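Projects > Tastside Packing Trial > Reports > Progress Report 2

Tastside Packing Trial
Progress report to the Bovatthorpe Retail Fund
11/10/2018

1. Where we are

The trial is testing whether the Reven bagging kit can pack small grocery orders at the Tastside store to a standard customers would accept. Karagiannis supplies the kit on a rental basis with an option to buy. The first report covered delivery, installation and the safety check. This one covers the packing work since July.

To date the kit has been given 1,257 single-item picks. These were run in batches of 100 or fewer, with the settings written down at the start of each batch. All work is still in the back room and no customer orders have been used.

2. What works

Cartons and boxed goods are handled well. The arm finds them without help and sets them down in the bag upright most of the time. Staff learned the start and stop routine in one short session. The touch screen is clear, though the text on the fault page is too small.

Noise was a concern in our application. It has not been a problem, and people in the next room can hold a normal conversation.

3. What needs work

Round packages are slower. The kit has to choose an angle before it lifts, and it sometimes puts the item back and tries again. Shrink-wrapped labels seem to make this worse under the ceiling lights. Karagiannis sent a settings update, which we have loaded but not yet run for a full batch.

Thin produce bags are outside what the kit can do at present. We have dropped them from the trial list and told the supplier.

The Reven manual assumes a rigid tote. Our customers get paper bags, so we have had to work out bag positions ourselves. The open top needs to be clear of the handles before an item goes in. A handle that falls across the opening counts as a failed pack in our log, even if the item ends up inside.

4. Work in this period

4.1 Boxed goods into totes. Complete. Results are in the log sent with the first report.

4.2 Boxed goods into paper bags. Complete. 18 packs failed, most of them on handle position.

4.3 Cylindrical packages into paper bags. In progress. Each run uses one kraft bag with twisted paper handles, stood open on the white table, and the item is carried to it from the side. We are logging grip angle, time to release and the state of the bag afterward. 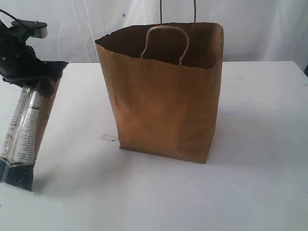 4.4 Mixed orders. Not started. This depends on the results of 4.3.

5. Costs

Rental is on budget. Paper bags have cost more than planned, as we do not reuse a bag once the rim is torn. We ask to move the unspent training money to supplies. The total does not change.

6. Next steps

Finish 4.3 with the new settings. Agree on a list of items for 4.4 with the store. Get a written price from Karagiannis for a second set of finger pads and for the purchase option, so both can go in the final report.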